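Plendwood Brings Back the Wool Coat in 4 New Cuts

NURNAU, October: Plendwood, the outerwear label from Nurnau, is opening its fall season with the Baird, a wool coat that customers have been asking about ever since the first version sold out. It comes in four cuts this time, from a cropped jacket that sits right at the waist to a long, roomy coat you can throw over your thickest sweater!

"I wanted a coat people would grab for the school run and then keep on for dinner," says designer Halyna Maksymiv. "We moved the pockets up a little, and we made the collar softer. I've been wearing the long one since the samples came in and my family is sick of seeing it."

The wool is woven at the Sturkotley mill, where Myroslav Moroz and his team worked through a whole winter of test cloths before settling on the final weight. Colors are moss, oatmeal, rust and a deep navy that looks almost black in the evening. The lining is striped in all of them (the rust coat has the brightest one, and it's a treat when the coat swings open).

Plendwood is making 1,546 coats for the first run. Another 125 in moss will be kept back for the Nurnau store, where shoppers can have the sleeves shortened while they wait.

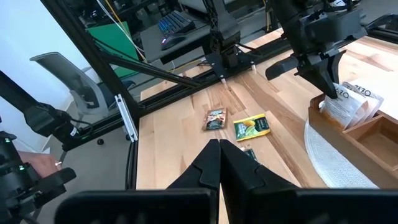
The store is also hosting a coat evening in October, starting at 6 p.m. Stylist Illia Kravchuk will be there to show how the cropped Baird works with wide pants, long skirts and that party dress you never know how to cover up. Bring your own scarf, or a favorite pair of boots, and he'll build a look around them. Entry is free and all sizes will be out to try.

The Baird goes on sale in the Nurnau store at 10 a.m. on the day of the coat evening, and online the next morning.

Press samples and fitting appointments: Nazar Stasiv, Plendwood press office, Nurnau.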